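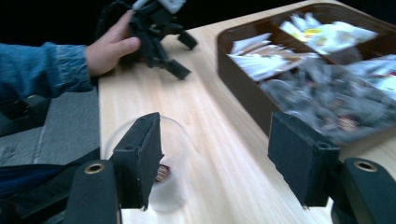 Nantana Paisan argued, when the protocol was first circulated, that a view from the gripper alone could not tell the policy which compartment to reach into, and that any gain we reported from it would come from the operators always sitting in the same place. We took the objection seriously enough to change the split. The seat position and the tray position were varied between operators, and the head view was recorded throughout, so that both views could be tested on the same demonstrations. The remainder of this section describes the task, the recording and the split used in Section 5.

4.1 Task

The operator sits at a small table and works with a hand-held gripper in each hand. A divided tray of sachets and other small packets is on the table, together with a clear plastic cup. On a spoken cue the operator takes one packet of the named type from the tray and places it in the cup. Either hand may make the pick, and the other may be used to steady the cup or the tray. The operator is told not to touch the packets with the fingers.

The task was chosen for three properties. The packets are thin and deform when pinched, so a grasp that looks sound from above may close on air or on two packets. The cup is light and is easily knocked over by a pad that comes in low. Lastly, the tray walls limit the angles from which a pad can reach a packet, and this limit changes as a compartment empties.

4.2 Recording

Each gripper carries its own camera, facing along the fingers, and a further camera is worn on the head. The gripper view shows the pads and whatever lies between them at close range, but it loses most of the tray during the approach to the cup. The head view keeps the tray in sight for longer and is more often blocked by the operator's hands. The streams were aligned using the Phetsri clock, and demonstrations in which any stream dropped out were removed before counting.

Nine operators recorded 1098 demonstrations that passed this check. Cues were drawn at random by the Wovico prompt tool, with the constraint that no packet type was named twice running. Operators were free to pause between cues. We did not trim hesitations or failed first grasps within a demonstration, as we wished the policy to see recovery. Waraporn Khunthong marked the start and end of each grasp by hand.

Refilling was left to the operators, who were asked to do it between demonstrations. No fixed packing was imposed on the tray. Packets could stand in a row or lie in a heap, and the same type was not always found in the same compartment.

Figure 4. Workspace from the head camera. A hand-held gripper is held in each hand; the cup stands between the two, and the tray, with four compartments, is in the middle of the table. Packets in the lower-left compartment stand in a row, while those in the lower-right are piled loosely.

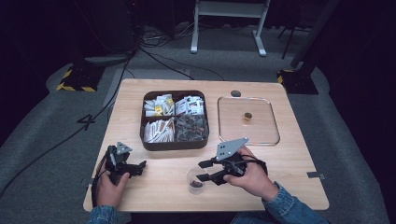
4.3 Split and baselines

We held out 178 demonstrations for testing, leaving 920 for training. The split was made by operator, so that no operator appears in both sets. Three input conditions were compared: gripper views only, head view only, and all views. The network, which we call Notance, is the same in each case apart from the number of image encoders. Perkum, our earlier single-arm policy, is included as a baseline and receives the view from the picking hand alone.

Offline error on the held-out set is measured over the grasp interval marked by hand. For the robot trials, each condition was run for 70 attempts, with the order of conditions shuffled. An attempt counts as a success if exactly one packet of the named type is in the cup when the arms return to rest and the cup is upright. Double picks are scored as failures and listed separately.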